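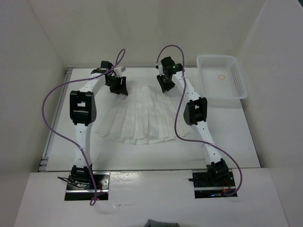 Paweena Nuchit 来信问,百褶裙水洗之后褶线散开,是不是只能送回店里重新压褶。多数情况下不必。涤纶含量不低于 70% 的面料,褶型由高温定型,家用熨斗可以恢复大部分褶线;纯棉和粘胶面料的褶保持不久,每次洗后都要重熨。

首页 | 洗涤 | 熨烫 | 收纳 | 面料索引

百褶裙的洗后整理

一、洗涤
拉好拉链,将裙子沿褶向卷成筒状,用棉线松松扎两道,装入细网洗衣袋。水温 30℃ 以下,不脱水或低速短脱。

二、晾干
腰头朝上,用裤夹固定,悬挂滴干。半干时用手自上而下捋顺各褶。

三、对褶
台面铺一层薄毛毯,再铺白棉布。先固定腰头,再由腰向下摆逐褶对齐,每褶下摆用一枚珠针斜插。扇形褶上窄下宽,不可按等宽折叠,应以原有折痕为准。

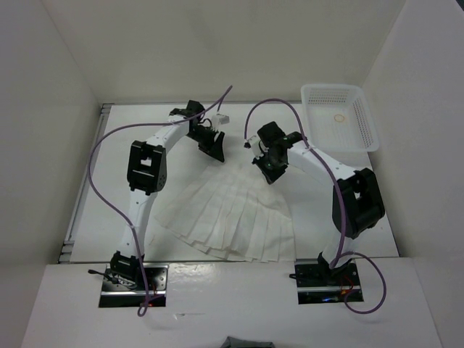
针距较大时,可在裙长中段加一道疏缝,线迹长 2 厘米,熨后拆除。

四、熨烫
1. 垫湿布,涤纶面料熨斗底板温度 145℃。
2. 垂直下压 5 秒后提起,不要推动。
3. 下摆折边较厚,先取下珠针,翻到反面单独压。
4. 完全冷却后再移动裙子。

五、收纳
悬挂,两侧留空。需要折放时沿褶向卷起,套入长筒袜。

更新:2024年8月13日

读者留言

Kulap Ratanaporn:疏缝线用丝线比较好,棉线在深色料上会压出印子。

褶子控:混纺羊毛的也用145度吗?

小满:我那条裙长 70 厘米,中间只缝一道不够,缝了两道。

本站使用 Cookie 以改善浏览体验。继续浏览即表示同意。[接受] [设置]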